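Leave the Bin Clamped

The picking cell at Drurnardale has a KUKA arm, a gripper with more linkages than I would like, and one large gray bin. I have looked after it for long enough to have an opinion about where the time goes. Most of it goes into keeping the bin where the robot thinks it is.

When people visit they ask about the software. I understand why. The software decides what to grab and how, and it gets better every few months without anyone picking up a wrench. But in January I went back through our stoppage log, and of the 55 stops we had written up, 31 came down to something in the cell having moved. The bin had slid, a cable had pulled, or a mark on the table had been peeled off by somebody who took it for trash.

My argument is simple. A cell like ours should be treated as a fixture first and a robot second, and the person who maintains it should have the final say on anything that touches the table.

Take the clamps. We hold the bin with spring clamps, the kind with orange handles that any hardware store sells. Sutrisno Hartono, who built the first version of the cell, wanted a machined frame bolted down with dowel pins. He had a quote from Farkanen for it and the drawings were good. I argued against it and I still would. We change bins, and a frame made for one bin is scrap the day we get another. A spring clamp goes on in a second and you can see from across the room whether it is there. Its weakness is that anyone can take it off, so we have a rule that whoever removes a clamp also runs the position check before the arm moves again. The rule costs three minutes. People complain about the three minutes more than about anything else I have asked of them.

Tape is the same story. Blue tape on a wooden table looks temporary, and people treat temporary things badly. I would still choose it over engraved lines. When a corner lifts, I replace it. When the layout changes, I pull it up. What I don't accept is someone nudging a board back to where it "looks right" and carrying on.

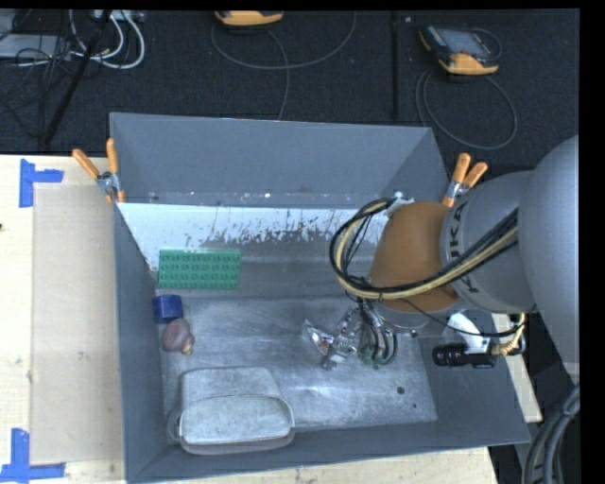

Cables are where Sutrisno and I agree. The bundle that runs along the arm and loops around the wrist is the part most likely to fail, and it gets the least attention in the manuals I have read. Ours is inspected every 1000 cycles. I move the wrist through its range by hand control, slowly, and watch for any place where the loop goes tight. If it goes tight I add slack and do the whole thing again. It is dull work. We skipped it once before a demonstration for the Phùng people, and I spent that evening on the floor with a meter, looking for a break inside a camera cable.

The bin itself is scuffed, and I get asked why we don't swap in a clean one. Bins in a working warehouse are scuffed. If the camera can't cope with a scratched floor and a few bright reflections, I want to find that out at our table and not at a customer's.

I know the case against all this. The team at Fekik lets the vision system find the bin fresh on every cycle, and they say clamps are a crutch. They may be right in a few years. For now their cell has a good camera and a bin that wanders, and when a pick fails they have two things to suspect. I have one. I would like more shops to run it our way, starting with a written rule about who is allowed to touch the clamps.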